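Collecting Hand-Held Gripper Demonstrations in a Furnished Room

Project report, Drustbridge robotics stream

1. Aim

Our group was asked to build a set of examples for a learning system that copies simple tabletop tasks. The policy itself is being trained by another group, Kuruc. Our part was the recording: two hand-held grippers, one operator, and short tasks done the same way many times over. We named the set Fedeo so the files would sort together.

2. Room and equipment

We wanted an ordinary lived-in room instead of the lab bench, so the background would have some colour and clutter in it. The sofa, cushions and water dispenser stayed where they were. Each gripper carries a white block with a black fiducial marker, which is used to recover its position. A black camera hangs from the ceiling. Lighting was left at the fluorescent fittings for every session.
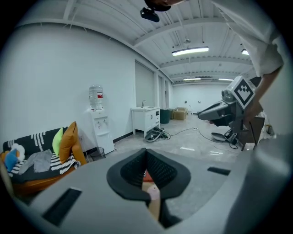

3. Procedure

The operator starts with both grippers open and held clear of the table, does the task, and returns to the start. Each example runs 15 seconds at most. If a marker is covered for more than a moment, the example is thrown out and done again.

The round table was used for all the tasks in June. Objects for the booklet task were a red booklet labelled "Mobiler" and a woven rattan tissue box with a smartphone standing in the top. The booklet's angle was changed between examples so the system would not learn a single position.

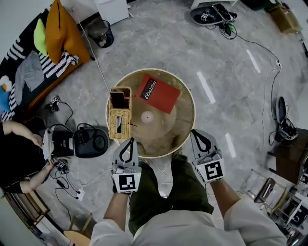

Report by Gulov, recording group

4. Results

We recorded 484 examples and rejected 152, mostly for lost markers. Rejections were worst when the operator's forearms crossed. Moving the start position back from the table helped.

5. Problems and next steps

Cables on the floor slowed us down between sessions, and we lost time untangling them. Labelling was done by hand and took longer than the recording. The target for next term is 4000 examples, which will need a second operator and a faster way to check marker tracking before a session ends.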